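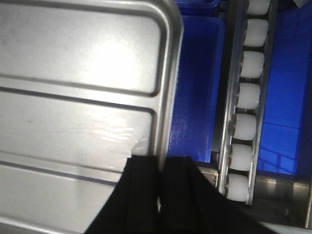
Stainless steel tray with raised panels

The Piltcombe Court of Pleas is a local civil court sitting in the town of Piltcombe. It hears disputes between traders, claims for unpaid rent of market places, and a small number of cases about rights of way. The court was set up by a charter of 1677 and is one of the few borough courts that kept its own procedure after the higher courts were reorganised. Its decisions can be appealed to the district court at Hikport.

Origin

Before the charter, quarrels between sellers were decided by the steward of the manor, who was paid from the fines he imposed. The traders complained about this arrangement for many years. The charter took the power away from the steward and gave it to a judge chosen by the borough, together with two assessors taken from the trades. The first judge was a lawyer from another county, and the early rolls show that the local attorneys did not accept him easily. Several of them refused to plead before him until their fees were confirmed in writing.

The rolls of the court are preserved almost complete. The oldest volume contains 239 entries, most of them very short. Usually they give only the names of the parties, the sum claimed and one word for the result. Reasons for a judgment were not written down regularly until much later, and for this reason historians must be careful when they use the early cases as evidence of the law of that time.

Jurisdiction

The court can hear a claim if the bargain was made inside the old borough boundary, or if the defendant keeps a place of business there. It has no criminal powers. It also cannot decide who is the owner of land, although it may decide who has the right to cross it. When a question of ownership appears in the middle of a case, the judge must stop the hearing and send the question to Hikport.

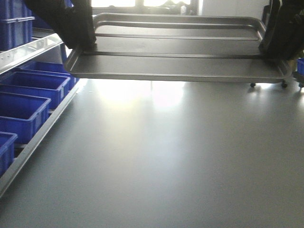
Hikport, 2 August 2024

The district court confirmed in a practice note that claims which are sent up from Piltcombe keep their original filing date. Before the note, the position was uncertain — some claims had been treated as out of time when the question of ownership took long to answer. The note applies also to claims that were already waiting.

Procedure

A claim begins with a written plaint, which must be delivered to the clerk. The defendant has 20 days to answer. If there is no answer, the judge may give judgment without a hearing, but the defendant can ask for the case to be reopened if he or she shows a good reason for the silence.

Parties may speak for themselves or be represented by a solicitor. Barristers appear seldom. The assessors sit beside the judge and may put questions to witnesses, but they have no vote. Their opinion is given in open court, and a judge who does not follow it must explain why in the judgment.
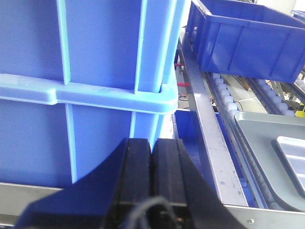

Blue plastic crates, stacked

Notable cases

The best-known decision is Hadgu v Deltska. Hadgu had rented a corner place in the market, and Deltska, a wholesale company, blocked the passage behind it with goods. The court held that a tenant of a market place has a right to reach it from every side that was open on the day the rent was agreed. The decision was upheld on appeal, and the rule was later followed in other market towns.

Amedeo Leone, who was judge at the time, wrote the judgment himself. It is longer than most others of the court, and it is often given to law students as an introduction to easements — partly for its plain language.

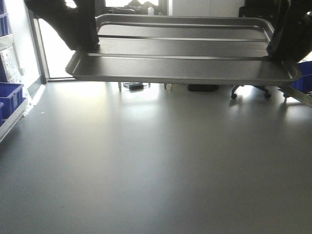 Steel tray with rounded corners and a rolled lip

Records

The older rolls are kept in the borough archive, where they can be read by appointment. An index by name of party was completed in January and lists 1193 persons. Judgments from the modern period are held by the clerk, and copies are supplied for a fee. Files concerning children or private family matters are closed to the public.

See also: Borough courts; Market law; Easement; Assessor (law)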